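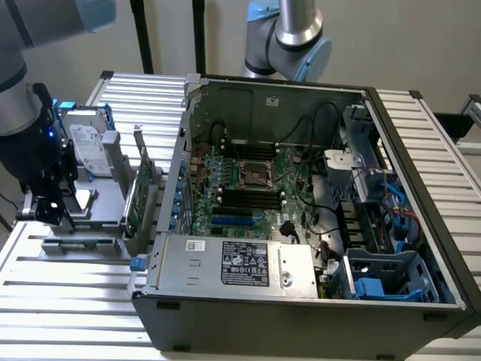
Oderen Adult Education
Relationships, Law and Common Sense
Session 5: Money as a Leash
Notes by Rachid Shehata, revised Aug 6, 2026

Last session we covered jealousy and the checking of phones. Tonight is the quieter cousin: control by way of the checkbook. The usual term is financial or economic abuse. It leaves no bruises and often comes with a spreadsheet.

Working definition for this course: one partner limits the other's ability to get, use or keep money, so that leaving (or just disagreeing) becomes too expensive. Please write that down. I will be tiresome about the word "keep."

What it looks like early on

Early on it looks like kindness, and good manners make it hard to refuse. "You hate paperwork, let me do it." "Why keep two accounts, don't you trust me?" "Your boss doesn't appreciate you, quit." Any of these can be said by a perfectly decent person. I have said the first one myself and my wife laughed for most of June.

So we look at what happens when the answer is no. A decent partner who hears "thanks, I'll keep my own account" may sulk through dinner. A controlling one brings it up again, and again, and then one night there is a scene in the car.

Case A: the allowance

Mollik earns more than his girlfriend and handles the bills. He gives her 30 dollars a week for herself and wants receipts. When she buys shampoo he considers the wrong shampoo, the next week's money is late. She has never seen a bank statement. Mollik describes himself to friends as "good with money," and it is hard to argue, as he has all of it.

Points for discussion:
The amount matters less than the receipts. Why?
What would change if she set his allowance too?
Is this a budget? What does a budget have that this lacks?

Case B: the debt

Kamel persuades his fiancée to open a credit card "to build your score." He runs up 1000 dollars on it, then 1000 more. When she objects, he points out that her name is on the card and that a real Christian/feminist/adult (pick whichever applies to your household) stands by family. She learns of the missed payments when her application for an apartment in Grullow is turned down.

This is coerced debt. The law on it varies a great deal from state to state, and some of it is thin. Anyone facing it should talk to legal aid before talking to the lender, and certainly before talking to Kamel.

Records

Most people who leave a controlling partner find they need papers they can't reach: tax returns, the lease, birth certificates, pay stubs. The advice used to be a folder at your sister's house, and that is still good advice if you have a sister and she has a house. Digital copies help, but think about where they live. A hard drive is a small thing once it's out of the computer, as you can see from the one in the blue caddy, and whoever walks off with it walks off with every scan you made. Files on a shared machine belong in practice to whoever gets there first. Keep a second copy somewhere your partner can't open, and don't sync it to a family account. If your devices may be watched, use a library computer or a friend's phone to set this up.
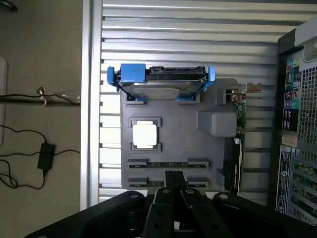 Passwords come up every year, so let me get to them. Sharing a streaming password is romance. Sharing the one to your email is handing over the keys to your bank, your doctor and your job search, since they all send their reset links there. Someone in the back row usually says at this point that it's fine, they've got nothing to hide. Think of a processor seated in a socket frame with notched corners: it's held very securely and has no say in the matter. You may want more say. Change the email password first, then the bank, and check the recovery number on both.

A caution on timing

Moving money or changing passwords can be noticed, and being noticed can be dangerous. If there has been any violence or threat of it, speak to a domestic violence advocate before doing anything on these pages. In the US the National Domestic Violence Hotline takes calls at all hours. In immediate danger, call 911. I have no jokes for this section.

For next time

Read the handout on separate and joint property, all 13 pages. Page 4 is dull and matters most. Bring one money question you would be embarrassed to ask a new partner. We'll put them in a hat and read them out unsigned, and if your handwriting is famous, type it.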